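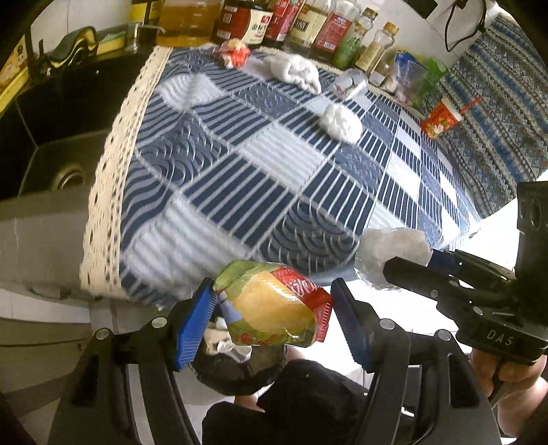
Collecting Demonstrations with Hand-Held Grippers: Report on a Visit to the Bimmont Open Day

Oisín Hayes
Automation and Society, project report
Submitted 3 April 2020

1. Introduction

For this course each student had to visit a place where robots or automated equipment are being developed or used, watch a piece of work from start to finish, and report on it. I went to the open day at Bimmont in December. Bimmont is a small company that trains robot arms to do housework. It shares a building with Muker, which makes gripper parts, and the two open their doors on the same day.

My plan had been to write about the arms. I changed it after the morning session, where the staff showed how they collect the data the arms learn from. There is no arm in that part of the work. A person holds a gripper in each hand and does the chore, and the grippers record how it was done. I spent most of the day there and went back to the arms only for the last half hour.

The questions I set out with were:

How is a chore turned into something a robot can learn from?
How much of the work is still done by people?
What goes wrong?

2. The setup

The project is called Trolska. Its task on the day was clearing up a table after a meal or a party: trash goes in the bin, bottles stay, cloths are left for a later task. The work is done in ordinary kitchens and living spaces, with a patterned tablecloth, bottles of different sizes along the back, used cups, wrappers and a lined bin close by. The project lead, Ms. Mac Carthaigh, told our group that they stopped using plain white tables in the first year. The arm learned the white table very well and then did poorly anywhere else.

Each gripper is black and has two jointed fingers with a blue pad on the inside of each. A cable runs from it. The operator wraps a hand around the body and works the fingers by squeezing. A camera sits on the tool itself, so the video shows the work from close to where the fingers meet the object. The position of the hand and the opening of the fingers are saved along with the video.

We were told the pads wear out faster than anything else on the tool. Muker supplies them, and they get changed on a schedule even if they still look fine.

3. What the operators do

One complete run through a task is called an episode. An operator gets a card with the task on it and a start position for both hands. After that it is mostly up to them. In the episodes I watched, the operator picked up one piece of trash at a time with whichever hand was closer, carried it over the bin and let go. Often both hands were busy at once, one holding a snack package while the other had a piece of plastic.

There are a few rules, which I copied from the sheet on the wall of the briefing room:

Start and end with the fingers open.
Do not pass an object from gripper to hand. If you drop it, pick it up with the gripper.
Keep the object in view of the camera when you can.
Move at a speed you could keep up all afternoon.
If you make a mistake, fix it and keep going. Mark the episode at the end.

The last rule surprised me. I had assumed that mistakes would be thrown out. Ms. Mac Carthaigh said they keep them if the operator recovers, as the arm will also drop things and needs to have seen someone deal with it. Episodes where the recording itself fails are deleted.

An operator is expected to do 50 episodes before lunch. The items are moved between episodes, and every so often the trash is swapped for different trash. There is a storeroom shelf of clean empty packages for this, sorted by material. I was allowed to look through it. Most of the boxes were soft plastic, which is what they have the most trouble with.

4. Trying it myself

Visitors could sign up for a ten-minute turn. I picked up the grippers expecting it to be easy and it was not. My first problem was depth. With my own hand I know when I have touched something, and with the gripper I kept closing the fingers too early, just short of the object. A paper cup was manageable once I slowed down. Snack packages were harder. They crumple, and they slide out if only a corner is caught between the pads. The operator helping me said to go in lower than feels right and to squeeze the middle of the package where there is more of it.

A cup lying on its side also gave me trouble, because pushing on it from the wrong angle makes it roll. I ended up using the second gripper as a stop on the far side. I was told that this is what most people work out for themselves, and that the arm picked it up from them without being programmed to do so.

By the end of my turn my forearms were tired. The tools are not heavy, but you hold them out in front of you the whole time. The operators take a break every hour.

My episodes were not kept. Visitor recordings are used only to show people what the playback looks like.

5. Results shown on the day

In the afternoon a member of the Trolska team gave a talk with numbers. The table-clearing set had 318 usable episodes at that point. They had trained one version on the first 100 and another on 300, and tested both on a table neither had seen. The smaller one could handle cups and stiff packaging but let go of soft wrappers on the way to the bin. The larger one was better with wrappers and still had problems with clear plastic. Bags and thin film are difficult to see against a busy cloth. I did not get a copy of the slides, so I cannot give success rates.

The live demonstration with the arms was short. The arm cleared two cups and a wrapper and then stopped over a clear bag. A team member pressed the reset and started it again, and the second attempt went through.

6. Discussion

I had thought of this kind of robot as replacing a person at a chore. At the moment a large amount of human work goes in first. Somebody clears the same table many times over so that a machine can do it slowly. The team did not hide this. Their view is that each new task should need fewer episodes than the one before, and that the table set will help with sorting laundry, which they plan to begin next.

I would have liked to know more about the operators. I spoke to two. One was a student working part time and the other had come from a packing job and said this was less boring. I did not ask about pay, and I should have.

Privacy came up in the question session. The recordings are made in lived-in rooms and other people's legs or arms can end up in the video. Bimmont has everyone present sign a form. A visitor asked what happens if a person changes their mind later, and the answer was that the episodes are removed from the set, but a version already trained on them is not retrained. I think that answer deserves a follow-up.

7. Limits of this report

I was there for one day and saw one task. The open day was organized by the company, so I saw what they chose to show. My notes from the talk are handwritten and I may have missed some points about how the training is done, which was above my level in places.

8. Materials

Visit notes, my own, in the project folder.
Open day handout from Bimmont, two pages.
Pad sample from Muker, handed in with the paper copy of this report.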